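Destlow
Home | Services | Training | About us | Contact

About us

Destlow records demonstrations of manual tasks performed through two-armed robots. A trained operator moves a pair of leader arms by hand, the follower arms at the work table repeat the motion, and the joint positions, gripper openings and video are logged together. Clients use the recordings to train control policies. We do not build robots and we do not train the policies ourselves.

The company was started by Sorcha Baird and Arturo Pace. Baird had worked on calibration of industrial arms. Pace came from machine tool programming, where a part program is written once and checked line by line. Household tasks do not lend themselves to that method. A door latch that needs a firm push on one appliance needs a light one on the next, and writing out each case takes longer than showing it.

What we record

Work is divided into task families. The current families are:

Doors, drawers and latches
Buttons, dials and sliders
Folding and stacking of cloth
Pouring and transfer between containers
Two-handed holding, where one arm steadies and the other acts

Each family has a written protocol. The protocol states the start condition, the end condition, the permitted contacts and what counts as a failed attempt. Failed attempts are kept and labeled. A client who wants only clean runs can filter them out, but most ask for both after the first delivery.

A standard order is 1,875 demonstrations in one task family. Smaller orders are accepted for pilot work. Object positions are changed between runs according to a placement sheet drawn up before recording starts, and the sheet is delivered with the data.

How a demonstration is made

The operator sits at the leader arms. For most tasks the operator has a direct view of the table. For remote work, the view comes from the cameras only, which gives slower motion and fewer corrections that the policy could not have known to make. The protocol states which mode was used, and the two are never mixed in one batch.

Before a run, both follower arms are brought to a rest position and the grippers are opened and closed once to check travel. The operator then performs the task at a steady pace. Pauses longer than the protocol allows end the run. After the end condition is met the arms return to rest and the run is closed with a foot pedal.

Force is the hard part. Our leader arms give limited feedback, so an operator learns to judge contact by eye and by the lag between the two pairs of arms. Lilian Chege, who heads operator training, sets 11 practice tasks that must be passed before a new operator records anything for delivery. Appliance doors come late in the list. The finger has to reach the release at the right height, stay in contact and apply load in the correct direction without dragging the whole appliance across the table.
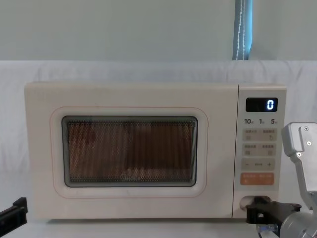 Photo: Destlow / Getsemaní Meléndez. Right gripper at the door release of a countertop microwave.

Microwave ovens belong to two families at once, doors and buttons, and are protocoled separately for each. Door runs and panel runs are stored under different task codes even when the same unit is used for both.

Quality checks

All runs are reviewed at normal speed by a second person who did not record them. The reviewer confirms the end condition, marks the first and last contact, and rejects any run with a dropped video stream or a timing gap. Ruairi Moncrieff maintains the review software and the export formats. Clocks on the arms and cameras are compared at the start and end of every session, and the offsets are written to the session header.

Calibration is repeated whenever an arm is serviced or a gripper finger is replaced. Calibration files are versioned. Older recordings keep the version they were made with.

Where we work

Recording takes place at our Haldane site, which has 12 stations. Training and review are at the Urnberg office. Client engineers may attend the first session of an order at Haldane, and can drive the leader arms themselves if they have completed the safety briefing. Closed shoes are required on the floor. Loose sleeves are to be rolled or taped at the leader arms.

Clients retain ownership of recordings made to order. Objects sent in for recording are returned in the condition the work leaves them in, and scuffs should be expected on anything the grippers handle repeatedly.

Inquiries

New orders: Arturo Pace, Urnberg office
Operator positions: Lilian Chege, Urnberg office
Site visits: Haldane front desk

Operator intake opens each May. Prior experience with robots is not required.

Page last revised February 3, 2021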